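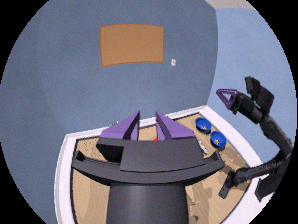
Wrist view in the sim: purple fingers over the table, the two blue bowls off to the right.

Forums > Home Builds > Arms and Grippers
2 min read

Second arm shows up in my wrist view – move it or leave it?
Urnik
I'm building a two-arm bench setup in my garage and doing the sim first, and it's so much fun! The wide wrist view covers nearly everything, table rim to ceiling. But the other arm comes in on the right, over the rim and close to the bowls. I've saved 434 practice runs like this. Should I shift the second base outward before I drill real holes in my real table? Also wondering if bright purple fingers are a bad idea in print.

Rolland
Leave it! Your real camera will see that arm too, so let the training see it. I moved mine out 144 mm and lost the reach to the middle of the table, then had to redo more than 29 runs. What I would do is swing both arms through their full travel in the sim and watch for elbows touching. Clamp the bases for the first week – drill later. Purple is great, it stands out nicely from tan wood and blue bowls. Print a spare pair while you're at it.

Kedeo
What lens angle are you using? Mine was never that wide.

Vondier
Agree with clamps. Try changing the wall color between runs too, my garage looks nothing like my sim and it helped a lot.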